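Housekeeping Practice, Unit 4: Care and Folding of Small Towels
Handout for students, Giditz College of Hospitality. Issued November 23, 2021

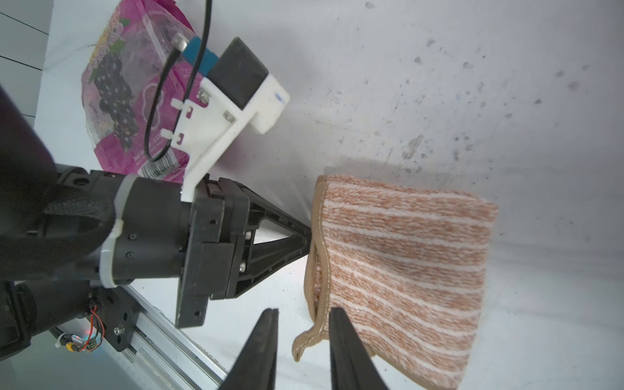 1. Scope of the unit

This unit deals with terry towels of the smaller sizes, as used in guest bathrooms and kitchens. Bath sheets are treated in Unit 5. Students should have read the section on fibres in the course reader before attending.

2. Parts of the towel

Terry is a woven cloth with loops standing up from its surface. The loops take up water and give the towel its texture. A bound towel has a strip of fabric stitched along the edge to prevent fraying. On the striped towel shown in this handout the binding is tan, with white stitching, and a small hanging loop of the same colour stands out at one corner.

Students are expected to use the terms binding, loop pile and hanging loop correctly in written work.

3. Washing

Coloured towels are washed at 60 degrees with others of similar shade. Fabric softener is not used, as it coats the pile and reduces absorbency. Towels should be shaken out before drying - this lifts the loops - and must be fully dry before they are folded.

4. Folding

Lay the towel flat on a clean, pale surface, where lint and stray threads are easily noticed. Smooth it from the centre outwards with the flat of the hand. Bring the edges together so that the bindings meet, then fold again to the width of the shelf. Where the towel is striped, the stripes should run parallel to the front of the shelf. Hanging loops are left untucked during inspection.

5. Inspection and storage

Check the stitching of the binding along its whole length, and pull gently on the hanging loop. Towels with loose stitching go to the mending basket in the Palma room. Sound towels are stacked in piles of 20, folded edge outwards.

6. Preparation for the next session

Complete worksheet 4B and bring one bound towel from home.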